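Zasside recalls Hayes side tables over loose corner joints

2025-10-27

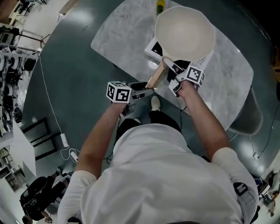
Furniture supplier Zasside has recalled 4000 side tables sold under the Hayes name after reports that the corner joints can loosen under normal loads. The recall covers both finishes and applies to units shipped from the Nastusum warehouse since June. Owners are asked to stop using the tables and to keep them away from children. The defect is in the glue applied to the dowels between leg and rail, which did not cure fully in part of the production run. Tabletops are not affected, and rounded tops in a light gray marble pattern, like the one in the photo, can be kept and fitted to a replacement base.

Zasside said it had received 90 complaints, most of them describing a leg that moved when the table was lifted or pushed sideways. In 6 cases the table collapsed. No injuries have been reported.

Load tests were carried out by Cokitz, a materials laboratory hired by the supplier. Sound joints held to 570 pounds before the rail split. Joints from the affected run failed well below that figure, with the dowel pulling out clean and glue still soft in the hole.

"The wood is within specification and so is the fit," said Efraín Ayala, who led the tests. "The glue was mixed with too little hardener. Clamping time would not have changed the result."

Owners can identify affected units by the letter N stamped on the underside of the front rail. Replacement bases will be sent free of charge, and a full refund is available on return of the table. Claims will be accepted for 90 days. Zasside advised against repairing the joints at home with screws, which can split the rail.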